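How Plush Toys Are Tested Before They Reach the Shelf

A plush toy is a sewn shell, a quantity of loose fiber, and whatever has been attached to the outside. Each part fails in its own way, and most of the work in a toy testing laboratory consists of making the failure happen early, on a bench, under a known load.

Seams come first. At Pedura, a small laboratory that tests soft goods for importers, a technician clamps the fabric on either side of a seam and applies a steady pull. The load is held, the clamps are released, and the seam is examined for gaps. A gap matters because stuffing can escape through it. Loose fiber is light, compresses easily, and is difficult for a small child to clear from the mouth.

Stitch density has more influence on the result than thread strength. A seam sewn with long stitches will often open between the needle holes while the thread itself stays whole. The usual remedy is a shorter stitch and a wider seam allowance, which adds a little fabric to every panel and some 12 seconds to the sewing of each toy.

Pile fabric complicates matters. Long fibers hide the stitch line, so inspectors comb the pile away from the seam before judging it. They also comb the surface itself to see how much fiber sheds. Knit backings hold pile less firmly than woven ones and stretch more under load — a soft hand is often bought at the cost of a weaker seam.

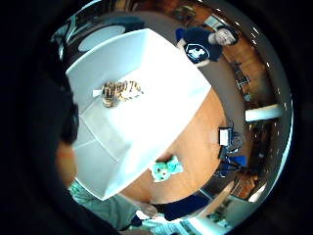 Shengli Fang would put the closing seam ahead of all the others, arguing that the last opening, the one used for filling, is sewn by hand on most lines and varies with the worker and the hour. Fang's preference is to sample that seam separately and to reject the batch if it opens at all, whatever the average looks like.

Xiong, a contract sewing plant, adopted a similar rule in February. Its reject rate rose at first and then fell as the closing stitch was standardized.

Eyes and noses are tested next. Hard parts are twisted, then pulled, and anything that comes loose is dropped into a small-parts cylinder. If it fits entirely inside, the toy fails for young children. Embroidered features avoid the problem, although dense embroidery can perforate thin fabric.

Washing is the last stage, and the slowest. Pedura runs 15 cycles on toys sold as machine washable, then repeats the seam pull. Of 55 samples in its most recent series, most of those that failed had passed when new. The filling clumps, the shell shrinks unevenly, and the load shifts onto a few stitches near the neck and limbs.

Buyers have fewer tools. A firm tug at each limb, a look along the closing seam, and a check of the care label will catch the obvious faults. A toy that leaves fiber on a dark sleeve should go back to the store.

Contact the editors | © 2021 Festisance | Back to top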